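I keep reading that teaching a robot is now as easy as showing it what you want. You do the thing with your own hands a few times, the robot watches through your hands, and off it goes. I've been doing this on Tuesday evenings since September and I'd like to file a complaint about the word "easy."

The task we picked is moving phones around. Pick one up, pass it to the other arm or stand it against the back, repeat. The software is called Trirkier. The people who make it say 500 demonstrations is a good start for a two-arm task and 1000 is better. I have recorded 519. Of those I kept 348. The rest had me bumping the elbows together, or stopping halfway to scratch my nose, or letting go too soon.

So a third of my evenings went in the trash, and I'm the supposed expert here. The robot is meant to copy *me*.
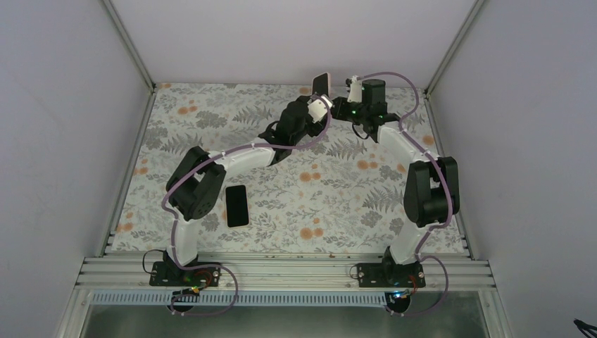
*Both grippers in close, with the left one holding something small and white. This is the part of the job I'm worst at.*

What bothers me most about the sales talk is how it treats the person driving. Skekine's tutorial (which is decent, and I still have it open in a tab) says to "move naturally." I can't move naturally through two robot arms. My own hand knows when a phone is about to slip because I can feel it. Through the controls I get nothing, so I squeeze too hard, every time, and then I've recorded a few hundred lessons in squeezing too hard. The thing learns that just as happily as it learns the good parts.

Then there's style. In my first batch I went for a phone by the bottom end. A few weeks later I'd gotten lazy and was coming in from the side. Both work fine for a person. Train on both together and the arm hung in the air between the two ideas and closed on nothing. I went back, split the recordings by which way I'd gone in, and lost most of a weekend to it. Alla, which is the labeling tool I use, has no way to sort by that, so I did it by watching every clip.

The wrist view is where I do most of the judging now. From above you can talk yourself into thinking a grip is fine. From the wrist you see how much of the phone the fingers really have. 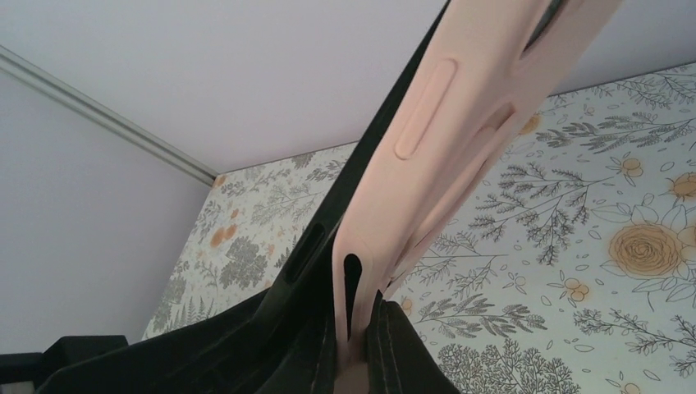
*Wrist view, pink case, clamped at the low end with the rest of it sticking up.*

A silicone case is a soft, forgiving thing to grab, too. I chose it for that reason and I should say so, seeing how rarely the demo videos do. A bare glass phone is another matter. I tried a handful of those and quit before I broke something I'd have to pay for. When somebody shows you an arm handling a phone, ask what the phone is wearing.

Same goes for the background. All of my recordings have the same flowery print in them. I have no idea if the model has learned "phone" or "pink shape in front of those orange flowers," and I'd bet a fair amount on the second. Bang, the outfit that sold me the mounts, swears their sample model copes with any background. Their clips all use the same gray mat.

I don't think it's a con. Driving the arms beats writing out every motion as code, which I did for years and don't miss. After the sorting weekend it did get better – I'd call it a clumsy beginner now, where before it was just lost. But "show it once and walk away" is not a thing I have seen happen in my house, and the work hasn't gone anywhere. It moved from typing to wiggling, and then to sitting in a chair at eleven at night deciding whether clip 348 counts as a good one.

I'm going to keep on to 1000, mainly out of spite. Next batch is all bottom-end grabs, slower, and I'm swapping the cloth before I start.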